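Home | News | Visits | Standards | Contact

We use cookies to improve this site. By continuing you accept our cookie policy.

Visit report: the Trenex handling hall, Baltport

Our group went to Trenex on a Thursday in October. The hall is used to record people folding clothes with hand-held grippers, and the recordings go to Flaledine. We had asked to see how the site keeps its rules, and Tsegereda Adugna took us round.

The rule sheet is 2 pages long and hangs at every table. Before a shift, each operator checks the finger pads for wear and wipes the printed markers. A gripper with a scratched marker is taken out of use until the marker is replaced. Garments are laid flat with the collar away from the operator before each take, and hands stay clear of the fingertips while the jaws are closing.

Nurhan Yazıcı keeps the log. It had 213 entries for the month, of which 28 were rejected takes. The usual fault was a shirt laid the wrong way round. Rejected takes are kept and marked with a reason. I thought the reason codes were too short to be much use to an outsider, and she said a longer list is being written.

Breaks are fixed and the grippers are put down during them. Dagim Gebremichael asked about wrist strain. The site limits each person to almost 300 takes a week, but has no written limit per hour. We suggested adding one.

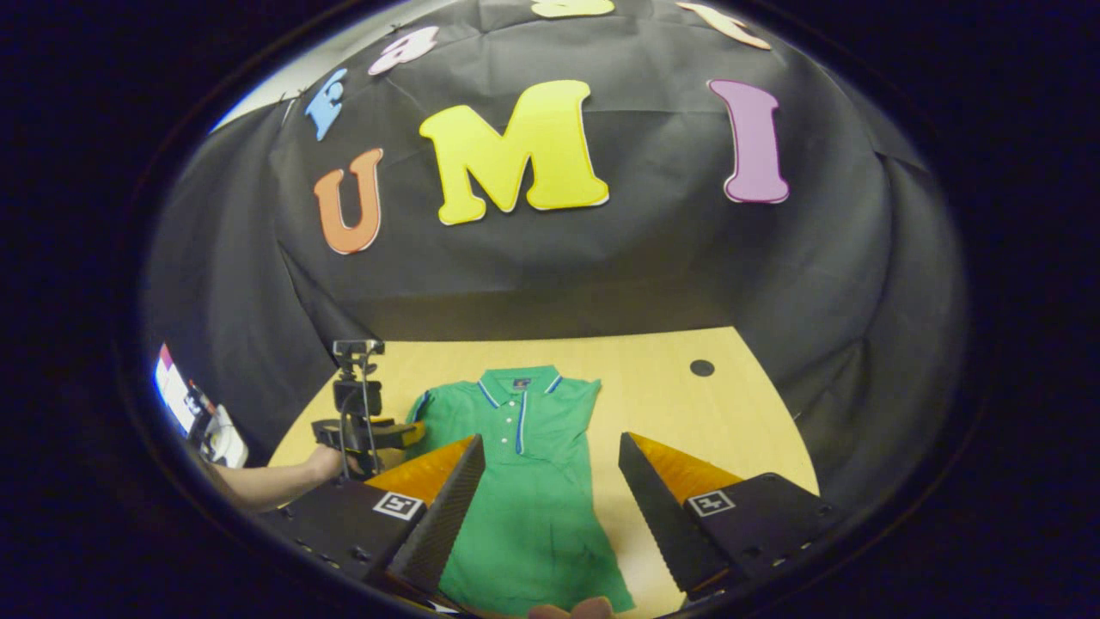
Who may put a withdrawn gripper back into use?
Only the shift lead, after signing the log.

Recent items
Fikre depot open day
Notes on guarding and floor marking
Bogdan Căpraru: training records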